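谁的酸奶:Vlachou 楼三层公用冰箱的标签使用情况

课程项目报告(日常生活研究方法)
指导教师:Roy Inskip
地点:Seltham,Vlachou 学生公寓三层

一、题目是怎么定下来的

我原来的题目是《Seltham 老城区店铺招牌的字体变迁》,开题表都交了,Roy Inskip 批了两个字:太大。我改成《Seltham 老城区理发店招牌的字体变迁》,他批:还是大,而且我只知道两家理发店。于是我又交了一张空白的表,想看看他会怎么批。他约我去办公室谈。

谈话那天早上我丢了一盒酸奶。准确地说,酸奶没有丢,酸奶的盒子还在冰箱里,盖子盖得好好的,上面贴着我的名字,里面是空的,还洗过。我一直在想那个洗盒子的人。偷吃酸奶我能理解,洗干净了放回原处,我理解不了。我在 Roy Inskip 的办公室里把这件事讲了很久,比讲题目的时间长得多。他听完问我,标签是用什么写的。我说圆珠笔写在便利贴上。他说那你就研究这个。

所以这份报告研究的是一台公用冰箱里的标签:谁贴,贴什么,写什么,贴了以后别人怎么看,以及标签最后都去了哪里。它不研究偷吃的人是谁。这一点我在知情同意书里写得很清楚,在走廊里被人拦住问的时候也解释得很清楚,但是直到项目结束,三层仍有一部分人坚信我是在破案。

二、场地

Vlachou 楼三层住 16 个人,共用一间厨房。厨房里有一台 Cludel 牌的双门冰箱,上面冷藏,下面冷冻,年纪不详,门边的胶条用透明胶带补过。冷藏室有四层搁板,门上有三道架子,底下还有一个据说是放蔬菜的抽屉。说“据说”,是因为在我观察期间,这个抽屉里放过啤酒、一双手套、半只南瓜,以及一份装在文件袋里的租房合同。合同的主人解释说当时手上东西太多。

搁板没有分配给任何人。公寓手册里关于冰箱只有一句话,大意是请住户互相尊重,合理使用空间。手册里关于烟雾报警器的内容有三页。这个比例我觉得挺公允,烟雾报警器确实响得比较多。

公寓由 Shirley Lambert 管理。她每个月清一次冰箱,清之前会在门上贴一张通知,写明哪天上午几点以后,凡没有标签的东西一律扔掉。这张通知是三层标签文化的根基。按照她的说法,通知贴出来之前,大家写不写名字全凭心情;贴出来以后,到了前一天晚上,会有人连鸡蛋都一个一个写上名字。

还有一个情况需要提前交代,不然后面没法读。三层有三个 Keith:Keith Greenwood、Keith Ellwood 和 Keith Naylor。他们互相之间没有亲戚关系,也不是约好来的,住进来之前谁也不认识谁。他们各自在冰箱里贴的标签,在开学的头几周里,写的都是“Keith”。

三、别人怎么说

按照课程要求,这一节应该是文献综述。关于公用冰箱里的标签,能找到的东西不多,我找到的多半是办公室礼仪一类的短文章,语气都很受伤。关于公共资源怎么被用坏,文献就太多了,多到可以再把题目撑回“太大”的程度。我从里面借了几个想法,借得很粗。

第一个想法是,没有主人的东西容易被用过头。这放在冰箱上要打个折扣,因为冰箱里的东西都有主人,没有主人的是空间。大家抢的很少是别人的奶酪,抢的是奶酪旁边那块能放下一口锅的地方。

第二个想法是,人们遵守规矩,往往因为彼此看得见,而且以后还要见面。厨房在这一点上很特别。早上八点那里挤满了人,谁伸手拿了什么都看得见;凌晨两点那里只有一个人和一盏冰箱灯。同一块搁板,一天之内经历两种社会。

第三个想法来自上课时的一份讲义,说文字贴在物体上,除了传达信息,还在对特定的人讲话。我读的时候觉得这是废话,后来在冰箱里看到一张“我知道是你”,才觉得讲义写得有道理。那张纸条没有署名,也没有写是谁。据我了解,三层至少有一半人认为说的是自己。

综述就到这里。Roy Inskip 在初稿上写过“可以再厚一点”,我理解为对纸张的意见。

四、方法

项目持续了 30 天,从四月开始。我用了三种办法。

第一种是每天看一次冰箱。时间固定在晚上十点,打开门,把能看见的标签抄下来:写了什么,写在什么材料上,贴在什么东西的哪个位置。我不移动任何东西,也不打开任何盒子。这条规矩是我自己定的,执行起来比想象中难,因为人家的剩菜挡在前面,后面露出一角标签,你只能侧着头往里看。冰箱门开久了会叫,叫起来声音很尖,住在厨房隔壁的 Keith Ellwood 头一个星期每晚都出来看一眼。后来他不出来了,改成敲墙。

第二种是访谈。我访谈了 10 个人,每人 20 分钟,地点都在厨房,因为大家说着说着就会想打开冰箱指给我看。访谈提纲一开始设计得很讲究,分成“物品归属观念”和“空间使用策略”两块,后来我发现只要问一句“你上一次因为冰箱生气是什么时候”,剩下的时间就不用我说话了。

第三种是一个小实验,放在第六节说。

知情同意方面,三层所有人都签了字。我把同意书贴在厨房门后,请大家读完在下面签名。有人签得很认真,有人顺手在旁边写了购物清单。这张纸后来也成了材料的一部分,因为有人在上面写:请研究者把她的汤拿走。那份汤确实是我的。

关于研究者自身的位置,课上要求我们反思。我住在三层,我的东西在冰箱里,我有一盒洗得很干净的空酸奶。我不认为自己客观。

五、发现

(一)标签的材料

最常见的是便利贴,也最没用。便利贴在常温下的桌面上很好用,放进冰箱以后边角会先翘起来,然后整张滑到搁板上,落在别人的东西旁边。这就产生了一类我称为“流浪标签”的东西。它本来属于一盒米饭,掉下来以后靠在一罐橄榄旁边,从此橄榄就有了两个主人。观察期间发生过一次真正的争执,起因就是一张流浪标签落在一块黄油上,黄油原来没有标签。两方都很讲理,都认为自己占理,最后黄油切成两半,分别贴上标签。我抄录的时候,其中一张又掉了。

其次是美纹纸胶带,写在上面再撕下来贴。用的人主要是以前在餐馆厨房打过工的,一眼就能看出来,因为他们除了名字还写日期,胶带两头撕得整整齐齐。这批标签在整个观察期里几乎没有掉过。有一位受访者告诉我,她看到别人用便利贴会难受。我问怎么个难受法,她说就像看见别人穿着袜子洗澡。

再次是直接用记号笔写在包装上。这一派认为标签这种东西根本多余,盒子本身就是纸。缺点是只能写在一次性的包装上。有人写顺手了,写在了厨房公用的玻璃饭盒上,现在那只饭盒永远姓 Greenwood。洗碗机洗过,钢丝球擦过,字还在。Keith Greenwood 本人对此表示抱歉,同时也承认用起来挺方便。

还有几种个人风格比较强的。有人用橡皮筋的颜色区分,自己知道绿色是自己的,可惜没有告诉别人,而 Trokeck 超市卖的芦笋都用绿橡皮筋捆着。有人把东西装在不透明的袋子里,打死结,什么都不写,靠气势。有人用的是贴在行李箱上的那种姓名卡,带一根绳子,挂在牛奶的把手上,看上去那盒牛奶马上要去机场。

(二)标签上写什么

按照内容,我把抄到的标签归了几类。分类不算严密,有些标签横跨几类。

只写名字的最多。名字的写法会随时间变短。刚开学时写全名,过几周写名,再过几周写一个首字母。写到首字母的人通常认为全层都已经认得自己的字了。我拿着抄录本问过几位邻居,大家互相都不认得。

写名字加日期的,是前面说的餐馆派。日期本来是给自己看的,别人却读出了另外的意思。好几位受访者说,看到一份东西上的日期已经过去很久,会觉得主人大概不要了。也就是说,一张写得最规范的标签,时间一长,反而成了一张允许别人拿走的凭证。我问餐馆派知不知道这一点,他们很吃惊,接着去改了日期。

写请求的,比如“请不要动”“谢谢”“这是我明天的午饭”。请求类标签的特点是越写越长。我抄到最长的一张贴在一份千层面上,从问候写起,中间讲到作者这周有两门考试,结尾祝读者生活愉快。千层面一直没有人动。有一位受访者告诉我,读完以后觉得已经认识这个人了,不好意思下手。

写警告的,比如“里面有辣椒”“我舔过”“过敏者慎食”。警告类标签里哪些是真的,我没有资格判断。“我舔过”贴在一整袋面粉上,我倾向于不信。

写给大家的,比如“随便吃”。这类标签的效果很有意思。我原以为贴了“随便吃”的东西会马上消失,结果往往放得最久。一盘布朗尼贴着“随便吃”摆在中间一层,头一天少了一个角,然后就停住了。受访者的解释各不相同,有人怀疑不新鲜,有人怀疑有什么讲究,有人觉得拿第一块的人已经够贪心了,自己不想做第二个。布朗尼最后是做布朗尼的人自己吃掉的,她说吃的时候感觉像在偷。

还有一类是回信。标签写完以后,别人会在上面接着写。一张“请不要动我的牛奶”下面,有人用另一种颜色的笔写了“没有动,只是挪了一下”,再下面写“挪也不行”,再下面写“那我的锅放哪里”。这张便利贴后来写满了,有人在旁边续了一张。牛奶中途喝完了,换了一盒新的,讨论照样贴在上面。

(三)三个 Keith

这一小节原本不在计划里,可是访谈里每个人都要提,我只好单列出来。

如前所述,三个 Keith 起初都写“Keith”。在他们自己看来,这没有问题,每个人都认得自己的字。在别人看来,冰箱里有一大片东西属于 Keith,Keith 吃得很多,口味跨度很大,既吃素食香肠,也吃普通香肠。有位受访者头一个月一直以为只有一个 Keith,对他的食量怀着某种敬意。

问题出在香肠上。Keith Naylor 吃素。有天早上他煎了 Keith Ellwood 的香肠,吃了两口,发觉不对。Keith Ellwood 当天晚上煎了 Keith Naylor 的香肠,吃完了,没有发觉。两个人后来在厨房里谈了一次,据在场的人回忆,气氛友好,主要是在讨论两种香肠到底像不像。

谈完以后大家开始改标签。Keith Greenwood 写“Keith G”,另外两位写“Keith E”和“Keith N”。这个办法合情合理,管用了一阵子。随后便利贴在潮气里变软,字母的尾巴先糊掉,G 糊了像 E,“Keith”后面只剩一团。Keith Ellwood 于是改成画一条鱼。他解释说没有什么含义,自己只会画鱼。另外两位也跟着画,Keith Naylor 画了一棵树,Keith Greenwood 画了一只据他说是狗的动物。从那以后再没有混过,就是有人把画鱼的标签当成了内容说明,拿着一盒水果闻了半天。

从研究的角度看,这一段说明名字在小范围里是靠对比才起作用的。写什么都行,跟旁边的人不一样就行。从住户的角度看,三层现在说起冰箱里的东西,都说“鱼的”“树的”“狗的”,三位本人进厨房时偶尔也会被这么称呼,他们适应得不错。

(四)位置比标签管用

这是我最没有料到的一条。访谈里问到怎么判断一样东西是谁的,大多数人先说看位置,再说看标签。四层搁板虽然没有分配,过了几个月以后,每个人心里都有一张图:左上角是谁的,门架最下面一道是谁的,谁总把锅放在第二层正中间。这张图没有画出来过,画出来也会吵架,因为我请受访者在纸上画,每个人画的都不同,而且每个人给自己画的地盘都偏大。

尽管如此,这张图确实在管事。一盒没有标签的奶酪放在老地方,一放很久没有人碰。同一种奶酪贴了标签,放到一个陌生的位置,第二天就有人来问是谁放错了。标签在这时候的作用,更像是给越界的东西办的签证。

Shirley Lambert 清冰箱打乱的正是这张图。她清理的时候要把东西全拿出来,擦完搁板再放回去。她放得很整齐,高的放后面,矮的放前面,按照她的审美。每次清完的那个晚上,三层的人像搬家一样,一个接一个到厨房,把自己的东西挪回原位。没有人商量,也没有人碰见别人时露出奇怪的表情。我把这件事告诉 Shirley Lambert,她说她知道,她下回还这么放。

(五)标签的去处

标签很少被人撕下来。东西吃完了,盒子进了垃圾桶,标签跟着进去,这是体面的结局。更多的情况是盒子洗了再用,标签留在上面,里面换成了别的。于是会有一只写着“鸡汤”的盒子装着葡萄,一只写着开学那周日期的盒子装着今天的晚饭。看标签过日子的人在这里会吃亏。看位置过日子的人不受影响。

掉在搁板上的流浪标签,最后都汇集到蔬菜抽屉后面的缝里。Shirley Lambert 四月清冰箱时把抽屉抽出来,从缝里扫出一把来给我,说这个你大概要。我把它们晾干,在书桌上铺开。里面有好几个我不认识的名字,应该是前几年的住户。有一张写着“最后一块,留给你”。我没有办法知道留给谁,那个人有没有吃到。把它归入哪一类我犹豫过,先放在请求类,后来挪到写给大家的那一类,放在哪里都不太对。

六、小实验

实验想看的是:同一样东西,贴不同的标签,消失得快慢有没有差别。

我用课程发的补贴在 Trokeck 买了一批同样的酸奶。选酸奶有私心,我不否认。酸奶分成几组,一组不贴标签,一组贴名字,一组贴名字和日期,一组贴长篇请求,一组贴“随便吃”。名字用的是一个三层没有的名字,省得牵连无辜。位置每天轮换,尽量抵消前面说的那张图的影响。

结果如下。不贴标签的最先没有。贴名字的陆续少了几盒。贴名字和日期的,头几天一盒没少,日期一旧,便开始减少,跟访谈对得上。贴请求的一盒没少。贴“随便吃”的少了一盒,然后停住,跟布朗尼的情形一模一样。

这个实验的毛病很多,我自己列几条。第一,三层的人都知道我在做项目,也都知道我对酸奶格外上心,冰箱里忽然出现一批一样的酸奶,谁都猜得到。Keith Greenwood 后来承认,他拿之前会想一想自己这一组应该怎么表现。第二,用的名字三层没有,有人以为搬来了新邻居,还去敲了空房间的门。第三,也是最丢脸的一条,有一天夜里我复习到很晚,饿了,去厨房拿了一盒吃,吃完才想起来那是不贴标签的那一组。这盒酸奶已经从数据里剔除。

Roy Inskip 问我,这盒被剔除的酸奶算不算发现。我想了几天,认为算。我当时看见一盒没有标签的酸奶,心里的想法是“应该没有人要吧”。这跟受访者们讲的一个字都不差。在那之前我一直以为拿走我酸奶的是另一种人。

七、讨论

把以上几条放在一起看,标签在这台冰箱里的作用跟我开始设想的不大一样。我设想它是一道栅栏。可是栅栏要挡得住人,标签谁也挡不住,一张受潮的便利贴,连自己都粘不住。

那它在做什么呢?从材料看,它多半是在让拿东西的人多想一秒钟。名字能让人想半秒,因为名字只是个名字。长篇请求能让人想很久,因为得先读完。日期起初有用,后来倒戈。“随便吃”把想的内容换成了“我该不该做那个人”,多数人想完就关上了冰箱门。

我也留意到,大家对标签的脾气跟东西的价钱没有什么关系。访谈里讲得最激动的,一件是半颗洋葱,一件是一勺剩下的辣酱。被人拿走一整盒肉的那位反倒很平静,说可能人家真的需要。半颗洋葱的主人在 20 分钟的访谈里讲了整整一场,从洋葱讲到合租,从合租讲到他的哥哥。我没有打断。录音里到最后可以听见冰箱因为门没有关好在叫。

至于标签有没有减少丢东西,我答不上来。没有标签的冰箱我没有见过,也没有办法请三层的人为了我的学分先过一个月那样的日子。能说的只有一点:大家都认为有标签好一些,包括承认拿过别人东西的那几位。

八、局限

一层楼,一台冰箱,一个季节。夏天的冰箱应该是另外一回事,有受访者特别提醒我,夏天要加上冷冻室,冷冻室里的矛盾更深,因为东西放得久。

每晚十点看一次,看不见十点以后的事。我曾经考虑过把时间改到凌晨两点,试了一次,在厨房里碰见一位正在吃冷意面的邻居,两个人都吓了一跳,谁也没有说话,后来在走廊里碰见也不怎么说话。我把时间改回了十点。

访谈对象当中,愿意谈冰箱的人多半是受过委屈的人。没受委屈的人不觉得有什么可谈,或者正是给别人委屈的人,也不大愿意谈。材料因此偏向洋葱的主人那一边。

抄录有误差。有些字认不出来,有些图画我只能凭印象描述。Keith Greenwood 的狗,我在抄录本里前后记成过羊、沙发和云。

九、给三层的几条建议

课程要求报告对“相关方”有用,所以写几条,已经征求过 Shirley Lambert 的意见。

便利贴不要再用了。厨房抽屉里现在有一卷美纹纸胶带和一支记号笔,是用项目剩下的钱买的,用完请放回去。胶带上我写了“公用”。截止到交稿,胶带还在,笔换过一支,换来的那支是谁的不清楚。

公用的玻璃饭盒上不要用记号笔。

盒子洗干净了,旧标签顺手撕掉。

写了“随便吃”的东西,请真的去吃。做的人很难过。

名字相同的请画画。

清冰箱以后东西该不该照原样放回,Shirley Lambert 不同意写进建议,所以没有写。

十、项目过程中的其他事情

这一节照规定写收获和体会,我写得短一些。

我学会了访谈的时候闭嘴。头两次访谈的录音我自己听不下去,对方刚说到要紧的地方,我就在旁边说“对对对我也是”。后来我在提纲最上面用大字写了“别说话”,情况好转。有位受访者看见这三个字,以为是写给他的,沉默了好一会儿。

我学会了在分类之前先把材料多看几遍。最早的分类表有一大堆格子,其中有一格叫“其他”,最后一半的标签都在“其他”里。

我还学会了道歉。那份汤的事情,我在厨房门后的纸上正式回复过了。

项目展示安排在系里的公共教室,隔壁几组的题目分别是公交站的座椅、图书馆的占座和一家洗衣店的留言板。我把晾干的流浪标签夹在透明文件袋里带去,放在桌上给大家传着看。传到后来少了一张,就是写着“最后一块,留给你”的那张。我问了一圈,没有问到。文件袋上没有贴标签。

报告写到这里,那盒酸奶是谁吃的,我还是不知道。访谈结束后有两个人主动来找我,分别告诉我是另外一个人。厨房水池边最近多了一块新的洗碗海绵,贴着一小条美纹纸胶带,撕得很整齐,上面写着“给大家”,到今天还没有人用过。
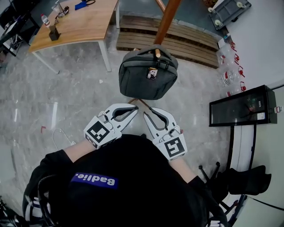

Keith Naylor 看完初稿以后提了一条意见,说建议里应该加上香肠单独放一层,树和鱼分开,他不想再吃错一回;至于海绵,他说那是他放的,已经等了一个星期,要是再没有人用,他就把“给大家”撕掉,换成那棵树,拿回去自己刷锅。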